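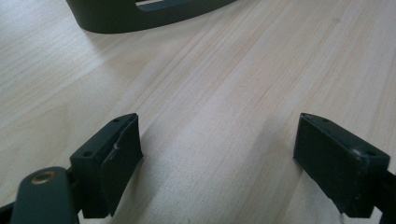 About Us

Nukberg Theater Company started in 2000 in the back half of a former feed store on Wallau Street, with a borrowed set of lights, a curtain that would only close from the left, and a short comedy that ran for three nights. We had planned on two, but so many neighbors asked if we were doing it again that we did. We have been doing it again, one way or another, ever since, and we're still on the same street, although these days we have the whole building and the curtain closes from both sides.

We're a small company and we like it that way. We put on 6 productions a year, from September through June, and we try to make each season a bit of a mixed bag. There is usually one old play that people remember from school (and are often surprised to enjoy), a couple of newer pieces, something with music, and a family show over the winter holidays that always sells out sooner than we expect. The last slot goes to a brand new script by a writer from our part of the state. Those are the evenings when we bite our nails the most, and they are very often the ones people are still talking to us about in the grocery store a year later!

Our home

The Wallau Street Playhouse is an intimate room, to put it kindly. The back row is close enough that you'll catch a raised eyebrow, and if you sit in the front we'd ask you to keep your feet tucked in, as the actors do come past you in the dark. The lobby is where the feed store's counter used to be, and we serve coffee, cider and homemade bars there from an hour before curtain. Please come early and stay late. Some of our longest friendships began in the line for the coffee urn.

Upstairs is the Nicholas Room, our rehearsal space, with the good windows. It is also where we hold play readings on the first evening of the month, free to anyone who would like to listen or take a part. You don't need to have acted before, and nobody will make you do an accent.

The Skukent Project

In April of our third season we took a one-hour show out to Skukent, which hadn't had live theater since its old opera house shut its doors. We performed it in the school gym, under a basketball hoop, to a crowd that brought its own cushions. We have gone back every spring, and the Skukent Project has grown into a proper touring program that visits 23 towns with a van, a folding set and a workshop for the kids in the afternoon. The shows are built to fit in a gym, a church hall or a library, and they are pay-what-you-can wherever we go.

Classes and youth theater

Our youth company meets after school and puts on its own play each May, and in the summer we run day camps in acting, puppetry and backstage work. Adults have been asking for classes of their own for a long time - we heard you - and there are now evening courses in scene study and in stage carpentry, the second of which fills up first.

Coming to see us

Tickets can be bought online or at the box office, which is open on weekday afternoons and before every performance. The theater is on one level, with spaces for wheelchairs in the front and back rows, and we have headsets for anyone who would like a little help with the sound. Parking is free behind the building after five. If you have a question, call or write, or just knock on the side door, because there's nearly always somebody in painting something.

Page last updated May 28, 2018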